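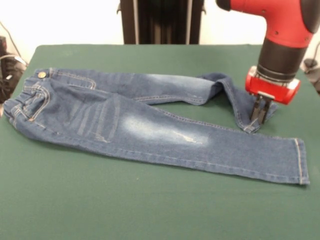
Abbildung 4: Faltversuch mit einer Jeans in Kindergröße. Ein Bein liegt gestreckt auf dem Tisch, das andere wird vom Greifer am Endabschnitt gehalten und ist zur Tischvorderseite hin umgelegt.

4.2 Falten von Hosen mit einem Arm

Die in Abschnitt 3 beschriebene Greifpunktschätzung wurde zunächst an Handtüchern und T-Shirts aus dem Skov-Satz erprobt. Hosen stellen an das Verfahren andere Anforderungen. Die beiden Beine sind im flach ausgelegten Zustand ähnlich geformt, liegen dicht beieinander und überdecken sich während des Faltens zwangsläufig. Hinzu kommt bei Denim eine Biegesteifigkeit, die deutlich über der von Trikotstoffen liegt. Der Stoff fällt nach dem Anheben nicht senkrecht unter den Greifpunkt, sondern bildet einen Bogen, dessen Verlauf von Nähten und Säumen mitbestimmt wird.

Die Versuche fanden an der Zelle Birker statt. Der Arm ist seitlich hinter dem Tisch montiert und trägt einen Parallelgreifer mit zwei Fingern. Die Kamera ist fest angebracht; eine Kamera am Handgelenk wurde in dieser Versuchsreihe nicht verwendet. Als Unterlage dient ein grünes Tuch. Es erleichtert die Segmentierung blauer und grauer Stoffe und gibt unter den Fingerspitzen etwas nach, so dass der Greifer auch dünne Stofflagen aufnehmen kann, ohne auf eine harte Platte zu drücken. Die Ausgangslage ist bei allen Durchgängen dieselbe: Die Hose liegt mit dem Bund zur linken Tischseite, die Beine zeigen nach rechts. Kleine Abweichungen in der Drehung wurden beim Auslegen von Hand zugelassen und nicht korrigiert.

Der erste Faltschritt besteht darin, das hintere Bein am Endabschnitt zu fassen und über das vordere zu legen (Abbildung 4). Der Greifpunkt wird aus der Kontur der Hose und der geschätzten Lage der Säume bestimmt. Für die Unterscheidung der Beine reicht die Kontur allein nicht aus, sobald sich die Stofflagen berühren. Das Netz Fanulus liefert deshalb zusätzlich für jeden Bildpunkt eine Zuordnung zu einem von 7 Stoffbereichen, darunter Bund, Schritt und die Saumbereiche beider Beine. Ausgewaschene Stellen, wie sie an Knie und Oberschenkel häufig sind, führten in einer früheren Fassung dazu, dass das Netz dort Stoffkanten vermutete. Die Trainingsdaten wurden daraufhin um Hosen mit unterschiedlichen Waschungen ergänzt.

Nach dem Schließen der Finger wird der Stoff zunächst senkrecht angehoben. Erst wenn die Höhe ausreicht, beginnt die Querbewegung zur Tischvorderseite. Eine einzelne Kreisbogenbahn, wie sie bei Handtüchern gute Ergebnisse brachte, erwies sich bei Jeans als ungeeignet. Sie zog den Bund mit und verdrehte die gesamte Hose auf dem Tuch. Mit der zweiteiligen Bahn bleibt der Bund in der Regel liegen, dafür verdreht sich das geführte Bein oberhalb des Greifpunkts. Ob diese Verdrehung beim Ablegen wieder verschwindet, hängt im Wesentlichen davon ab, wie weit der Greifpunkt von der Saummitte entfernt liegt. Liegt er zu nah an einer Seitennaht, klappt der Saum ein und bleibt eingeklappt.

Insgesamt wurden 200 Durchgänge ausgewertet, davon 100 mit der Kreisbogenbahn und ebenso viele mit der zweiteiligen Bahn. Als gelungen gilt ein Durchgang, wenn das geführte Bein nach dem Öffnen der Finger auf dem anderen liegt, die beiden Säume übereinander zu liegen kommen und keine zusätzliche Falte quer zum Bein verläuft. Die Bewertung erfolgte anhand der Endaufnahme durch zwei Personen unabhängig voneinander. Bei abweichendem Urteil wurde der Durchgang als nicht gelungen geführt. Die zulässige Abweichung zwischen den Säumen beträgt 2 cm.

Die zweiteilige Bahn schnitt bei allen Hosen besser ab als die Kreisbogenbahn. Am größten war der Abstand bei den steifsten Stoffen, bei einer weichen Stoffhose aus demselben Satz war er gering. Die verbleibenden Fehler lassen sich überwiegend zwei Ursachen zuordnen. Zum einen fasst der Greifer gelegentlich nur die obere Stofflage des Beins, wodurch sich der Saum öffnet und die untere Lage nachschleift. Zum anderen gleitet dicker Stoff am Saum aus den Fingern, wenn die Querbewegung zu früh einsetzt. Eine höhere Schließkraft verringerte den zweiten Fehler, verschob aber beim Greifen den Stoff, so dass der geschätzte Greifpunkt nicht mehr mit dem tatsächlichen übereinstimmte. Für die hier berichteten Durchgänge wurde die Schließkraft daher nicht verändert.

Einschränkend ist festzuhalten, dass Hosen in Kindergröße verwendet wurden. Sie lassen sich mit einem Arm vollständig im Arbeitsraum umlegen. Bei Hosen für Erwachsene reicht die Höhe über dem Tisch für die senkrechte Phase nicht aus, bevor der Arm die Grenze seines Arbeitsraums erreicht. Für diese Größen wird derzeit an der Zelle Skavden eine Variante mit zwei Armen erprobt, bei der der zweite Arm den Bund niederhält.

Nicht untersucht wurde der Einfluss geschlossener oder offener Knöpfe und Reißverschlüsse. Alle Hosen wurden mit geschlossenem Bund ausgelegt. Der zweite Faltschritt, bei dem die aufeinanderliegenden Beine zum Bund hin umgeschlagen werden, verwendet dieselbe Bahn mit angepasster Hubhöhe und wird in Abschnitt 4.3 behandelt.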